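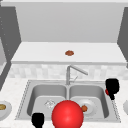

January, late

Finished the second act of Cindier tonight. I had been stuck at the ferry gate since before the holidays and had more or less decided to leave the game there, but Vivek sent me a message at lunch saying to talk to the toll keeper with the lantern out. I did that and the gate opened. I must have talked to him 20 times before with the lantern in my bag.

The second act is better than the first. You leave the salt flats and go down into Farkbridge, the old river town, and the map finally starts to fold back on itself. Doors I passed in the first hour open from the other side. The story also picks up. Up to then the girl you play, Saxena, has only been looking for her brother, and every person she meets tells her the same thing in different words. In Farkbridge you find out that the brother came through 3 years earlier and sold the family bell to pay for his crossing. I didn't see that coming. Rajkumari said she guessed it from the opening, but she says that about every game.

Combat is still the weak part. The hook is slow and the dodge doesn't cancel out of it, so against more than two enemies I just back into a corner and wait. I put all my points into the lamp skills and I think that was a mistake. Gaurav went with the hook tree and he is much further along. There is no way to reset your points until the third act, according to him, so I will have to live with it.

The boss of the act is a thing called the Sikadis, a sort of heron made of rope and mooring posts. It took me most of the evening. First phase is fine. In the second it goes under the water and you have to listen for which side it will come up on, and I had the sound low since Archana was asleep. Put headphones on and beat it 2 tries later. It dropped 548 shells, which I spent straight away on the bigger satchel.
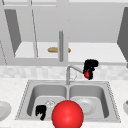

Kitchen sink and faucet

Stopped after that and wrote down where things are so I don't forget again:

Ferry pass is in the side pocket, not used yet.
Woman at the rope works wants three wax seals. I have one.
Locked cellar behind the chapel - come back with the long key.
Save point by the weir is broken until you talk to the miller.

Hemant wants to start a second file with me on Saturday's version of the hard mode, the one with no map. I told him I want to see the ending first. He has finished it already and keeps nearly telling me what happens to the bell. Asked him to stop.

Played too long and my wrist is sore. Third act tomorrow if I get home in time, and if not I will at least go and talk to the miller.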